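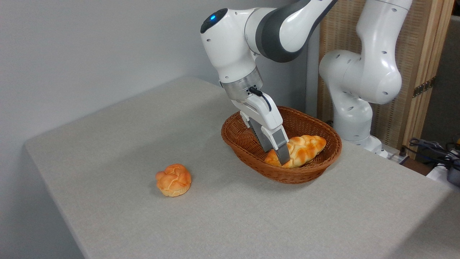
I'd been trying to get Siobhán Brophy to sit down with me since June, and when she finally said yes it was for seven in the morning, in her kitchen, with the oven already on. She teaches a bread class at Haddad, the little cooking school above the hardware store, and I'm one of those people who bought a lot of flour once and never made a loaf worth keeping. So yes, I had selfish reasons!

She put a mug of tea in front of me and went straight back to her dough. I asked how she got started.

"My aunt had a bakery called Kevska," she said. "I swept up there when I was 15. I wasn't allowed to touch a thing for two years. Then one morning the guy who did the braids broke his wrist, and she looked around the room and there was only me."

Were they any good?

"They were terrible. They looked like something you'd tie a boat up with. She sold them anyway, at half price, and people came back and asked for the ugly ones."

Her braids are not ugly now. She rolled out three ropes while she talked (she didn't look down once) and told me most beginners pull too tight. "You want slack in it. The dough's going to grow and it needs somewhere to go. If you yank it, it rips down the side in the oven and then you email me about it."

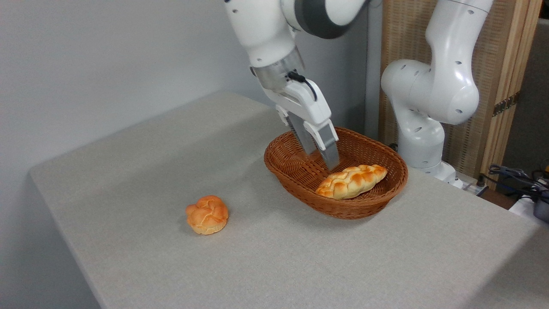

I asked what goes wrong most often besides that, and she laughed for a while. Salt, apparently. People forget it, or they put it in twice. She told me about one student, Sunil Bhuiyan, who left it out of three batches in a row and now helps her run the Saturday-style long class — her name for it, it happens whenever the room is free. "He's the best person I've got on salt," she said. "He asks everybody."

We got onto money, which I hadn't planned. Siobhán sold loaves at the Skakevance market for a while and quit after one season. The stall was fine, she said, but she was up at 2 every morning and she'd stopped liking bread. "I was eating crackers. Crackers! My aunt would have died."

Teaching suits her better. She keeps the class small, and she won't write the recipe down until the end, so people have to feel the dough instead of reading. I told her that sounded stressful. "It is, for the first 20 minutes," she said. "Then they shut up and knead."

I went home with the end of a loaf wrapped in a dish towel. I still have her towel. Siobhán, if you're reading, I'll bring it to class.

Related
My first week with a sourdough starter
Soup for a crowd at the Zaltotance hall
Which flour do I buy?

Last updated: June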